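Kurnum Kitchen Cloth, Grey-Brown

Home > Kitchen > Cloths and towels > Kurnum

Pack of 9
In stock at Greltside
Orders placed before 2 pm leave the warehouse the same day

The Kurnum is a thick, soft cloth for the kitchen and the dining table. We sell it for the jobs that come round every day: wiping the worktop after a meal, drying a flask or a storage jar, going over the outside of a kettle or coffee maker, and mopping up a spill before it reaches the floor. It is the cloth we get the most repeat orders for, mainly from cafés, shared kitchens and village halls.

The surface is fuzzy, much like a small towel. It bends easily round handles, lids and knobs, and you can push a fold of it into the gap under a rim. When you pick it up by the middle it bunches into thick folds, so there is plenty of cloth between your hand and whatever you are wiping.

Grey-brown is the standard colour. Tea and coffee marks show less on it than they do on our white cloths, and it can be washed with other dark things. Shades on screen vary, and there can be a small difference between one batch and the next. If you need a close match to cloths you already have, put a note on the order and we will check what is on the shelf.
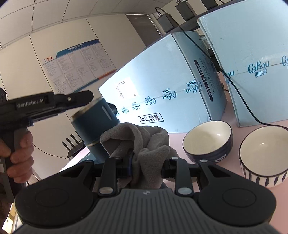 Size and pack details

Length: 62 cm
Shape: oblong
Colour: grey-brown
Finish: soft, towel-like on both sides
Edges: stitched, no fringe
Hanging loop: no
Sold as: pack of 9, folded, in a paper band
Made for: Miller Household Supplies

Sizes are taken before the first wash. Expect some shrinkage the first couple of times, after which the cloth settles.

Using the cloth

Wash before first use. New cloths give off a little fluff and do not soak up water well until they have been through the machine once.

For drying, use the cloth folded in four and turn to a fresh side when it feels damp. For wiping a table, wring it out well first. A cloth that is too wet will leave streaks on a smooth top, and you will only have to go over it again with a dry one.

Unplug electrical items and let them cool before wiping them. Use the cloth barely damp near switches, seams and sockets, and do not let water run down into the base. Dry round any metal trim when you have finished.

The Kurnum is not an oven cloth. It is thick, but it has not been made to protect your hands from hot trays or pans. For that see the Peng oven gloves, listed under Heat protection.

Washing and drying

Machine wash at 60 degrees with similar colours. Ordinary powder or liquid is fine. Leave out fabric softener, as it coats the cloth and stops it taking up water. Do not bleach: the grey-brown will go patchy.

Line dry or tumble dry on low. Shake the cloth out while it is damp to lift the surface. Ironing flattens it and is best avoided. Hang cloths up between uses and keep those for the floor apart from those for the table.

Which cloth do I need?

Kurnum: general wiping and drying, everyday use.
Kurnum Light: the same colour, thinner and quicker to dry. Better for glasses.
Peng: flat weave with no pile, for polishing and for windows.

A mixed pack with some of each is usually available from March. It is not listed online, so please ask.

Delivery and collection

Delivery is free on orders over £19. Below that we charge the carrier's standard rate, shown at the checkout before you pay. Small orders go by post and may come through the letterbox. Cartons need someone in to take them.

You can also collect from the trade counter at Greltside. Choose Collection at the checkout and wait for the message saying your order is ready. Parking is at the side of the building, by the roller door.

Returns

Unused packs can be sent back within 14 days if the paper band is still on. We cannot take back cloths that have been washed, unless there is a fault in the stitching or the fabric. In that case keep the band, which has the batch number printed inside, and quote it when you contact us.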